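Snædís Þórarinsdóttir
Cell integration and safety at Deklow

Thread on house rules for two-arm shelf cells. We rewrote ours in February after going through a year of stoppage reports from the Borwood and Umali sites. Most of it is dull. Posting it because three people asked for the text and the internal document is full of part codes.

1/ Scope. Two small arms on a common front rail, fixed walls on three sides, light retail packs, a shelf as the source or the target. Nothing below replaces the risk assessment for your own cell. If your payload or speed differs, start again from the assessment.

2/ We logged 212 stoppages. 209 were cleared at the cell by the operator. The other 3 needed a technician. So the rules are mainly about what an operator meets at the cell, and only a little about hardware faults.

3/ Rule one: shared space is declared, never inferred. The middle of the table belongs to one arm at a time. The program requests it, gets it, releases it. An arm waiting for the zone waits outside it with the fingers open.

4/ "Outside it" needs a number in your own documentation. Ours is drawn on the cell layout and checked at commissioning with both arms at full reach. We do not accept "they have never touched" as a check.

5/ Rule two: cables are part of the arm. The swept volume includes the highest point of the cable arch and the widest point of any loop at the elbow. Clip the cable on the forearm, then run every taught pose slowly and watch the cable instead of the gripper. 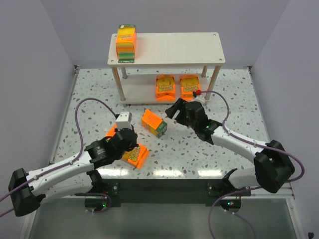
Two-arm shelf cell with cartons on the table and lower board. Purple cables clipped at the forearms.

6/ On cable slack: too little and the connector takes the load at the wrist. Too much and the arch reaches into the other arm's zone or catches a shelf corner. Set it at the worst pose. The home pose tells you very little.

7/ Rule three: a pack may arrive in any orientation. Upside down, diagonal, end on. If the recipe only holds for packs facing front, it is a demonstration recipe and should be labelled as one.

8/ Corollary: do not let operators square up packs by hand between cycles to help the success rate. It hides the failure and puts hands inside the walls more often. If a hand has to go in, it is a stop, and it is logged as a stop.

9/ Rule four: a pack under or beside a gripper counts as an obstacle until the vision check says otherwise. Packs hidden by the gripper itself are the usual miss. Move clear, look again, then plan the next pick.

10/ Rule five: speckled or glossy surfaces get a lighting check at the start of each shift. Overhead lights leave bright streaks on a polished top, and a streak next to a pack edge can shift the detected outline. Save one reference picture per shift and compare.

11/ Rule six: indicator lights are not a safe state. A green light on a wrist or base tells you what the maker says it tells you and no more. Isolation is confirmed at the isolator, by the person going in, with their own lock.

12/ Trial figures, as people will ask. Plovwood ran the revised rules for 2,552 cycles before we signed them off. That was enough to find two bad zone boundaries and a clip in the wrong place. It was not enough to say anything useful about wear.

13/ Still open: how to write the handover rule when both arms hold the same pack. Our present wording says one arm leads and the other follows, with a force limit on the follower. It reads well and is awkward to test. Suggestions welcome, preferably with a test method attached.

14/ Correction to 5/: "every taught pose" should read "every taught pose and every path between them". Umali pointed this out within ten minutes.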